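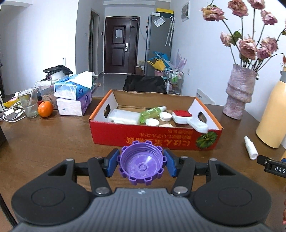

A purple screw cap, with the odds-and-ends box behind it.

Tips > Kitchen > Bottles, Lids and Bits

What to do with all those lids

If your house is anything like mine, there is a drawer somewhere (ours was under the kettle) where caps and lids go to be forgotten, and every so often you tip the lot out on the table with a cup of tea and wonder what on earth they all belonged to. I did ours last December and it took most of a wet afternoon, but I did enjoy it!

My first rule is to fetch the bottles before you start on the lids. Put the whole family of them in a shallow cardboard box, the sort fruit comes in with handle holes at the sides, so that you can carry it about from bathroom to kitchen and back. Then try each cap on each bottle. A screw cap wants to turn easily for the first thread or two, and if you have to force it, it isn't the one.

Wash the threads with an old brush and warm soapy water, and let everything dry upside down on a tea towel overnight. Dried-on soap hides in there and makes a good cap feel like a bad one.

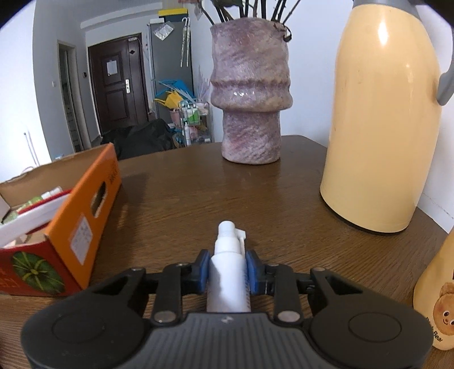 Small white spray bottle, worth a place in anybody's box.

Little spray bottles are the ones I'd always hang on to. Rinse them well, pump plain warm water through the nozzle until it runs clear, and write on the side what goes in next. For a mist for the ironing I fill a 300 ml one with plain water, and the 500 ml one from Hallavov does the houseplants. Never reuse one that has held bleach or oven cleaner, please, however nice the nozzle.

Any lid still without a partner after a month can go in the recycling, if your council takes them.

Bernadette Ruiz-Ortega

2 comments | 2 shares

Kitchen | Laundry | Bathroom | Shed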